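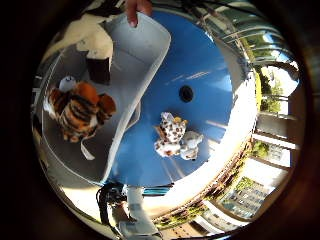 Small Business Basics, Unit 6: Pricing Things People Don't Need
Lies Hermans, August

Nobody has ever needed a second teapot. Keep this in mind tonight, because most of you plan to open shops full of second teapots, and the price tag will have to do a lot of the talking.

Start with cost. Cost is what you paid for the item plus everything it took to get it onto your shelf: freight, duty, the box cutter, the bandage. Students always leave out freight. Last year's group priced a full crate of candles from the supplier's invoice alone and made a very nice profit, on paper, until the shipping bill came.

Markup and margin are different numbers, and people who mix them up tend to do it in the direction that hurts. Buy a thing for $6, sell it for $12, and your markup is 100 percent. Your margin is 50 percent. Markup is measured against cost, margin against the selling price. Write this on your hand if you have to.

Now the rent. Our practice shop, Flindale Gifts, pays $2650 a month for a storefront with a charming bay window and a back door that sticks. At a 50 percent margin it has to sell $5300 worth of stock before the landlord is taken care of. Wages, lights and your own groceries come after that.
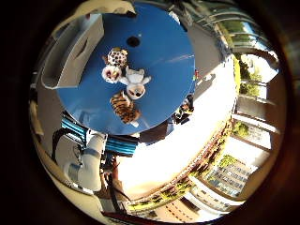 So what do you do with slow stock? The usual answer is to wait, and it's a bad one. An item that hasn't sold by spring is taking up a shelf that something else could be paying for. Mark it down 30 percent, once, and mean it. Five timid little discounts teach your customers to hold out for the sixth — and they're better at waiting than you are.

Be careful with the math here. If your margin was 50 percent and you take 30 percent off the $12 price, you sell at $8.40 and keep $2.40 over cost. Still a sale. Do the same to something you bought for $9 and you have paid 60 cents for the pleasure of wrapping it.

For next class, read the Hellasgate case (the handout, page 23) and be ready to argue about the owner's decision to price everything in whole dollars. I think she was right. Her accountant did not.

Also bring one price tag from a shop you like and a guess at what the shop paid. Guesses of "a lot less" will be sent back.

Contact: Lies Hermans, Grurkach Evening School | © Grurkach Evening School | Back to top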